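Ticket: Gripper does not reach full open after homing, cell 2
Site: Andthorpe, bench area
Opened by: Jyoti Gautam
Assigned to: Ottavio Messina
Status: Closed

Reported problem

Cell 2 faults on the first pick after a restart. The message is "stroke out of range, opening". The arm homes fine. If I clear the fault and jog the gripper open by hand, the job runs until the next power cycle. It started Tuesday on the early shift. No crash that I know of, and the job file has not been edited. The other cell runs the same job file and does not fault.
– Jyoti

Reply, Ottavio Messina

Please send the stroke counts from the Prundach controller right after homing, before you clear anything. Also tell me if the fingers were off for any reason in the last week.

Reply, Jyoti Gautam

Count at full open after homing is 1,464. The setup sheet says 1,503. Fingers were off on Monday night. The night shift changed the pads and put the same fingers back. I don't know if they ran the teach routine afterward. There is nothing in the log book.

Reply, Ottavio Messina

So we are short by 39 counts. The controller allows 25 either way, which explains the fault. Jogging by hand clears it for the session but does not save anything, so it comes back when you restart.

Two things could do this. Either the taught open position was stored with the fingers not seated all the way, or something is stopping the slide early. Let's rule out the slide first. Set the speed override to 10 percent, move the arm over the bench with nothing between the fingers, and open it all the way. Leave it there and send me what you have.

Reply, Jyoti Gautam

Done. No scraping and no hesitation on the way out. Count is still 1,464. 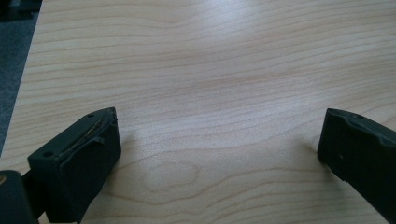

Slide travel looks all right to me at low speed, and I ran it open and closed several times with the same count each time. I checked the finger screws with the Drisico driver set to the value on the sheet. On the left finger, look at the strip of gold-colored metal along the upper inner edge. It looks slightly worn to me. Is that enough to matter? The screw on the right finger took almost a quarter turn before the driver clicked. The left ones did not move.

Reply, Ottavio Messina

A little wear on the strip will not change the open count, so leave it for the next service. The quarter turn is the more interesting part. If the right finger was not pulled down when somebody taught the position, the stored value is off.

Please do the following, in this order.

Power down the gripper, wait for the light on the Mulder supply to go out, then power up.
Home the gripper with the fingers clear of the bench.
Run Teach Open, then Teach Closed. Do not skip the second one.
Press Save to Controller. Save to Job is a different button and will not survive a restart.
Restart the cell and read the count again.

Reply, Jyoti Gautam

Count is 1,501 after teach and 1,501 after the restart. Ran 70 picks with no fault. I did a second restart at the end of shift and the first pick went through.

I wrote the teach steps on the card inside the cabinet door and put a line in the log book for the pad change. The night shift has been told to run both teach steps any time a finger comes off.

Reply, Ottavio Messina

Good. Two counts off the sheet is fine. I have added the strip on the left finger to the September service list and am closing this one. Reopen it if the count drops below 1,480.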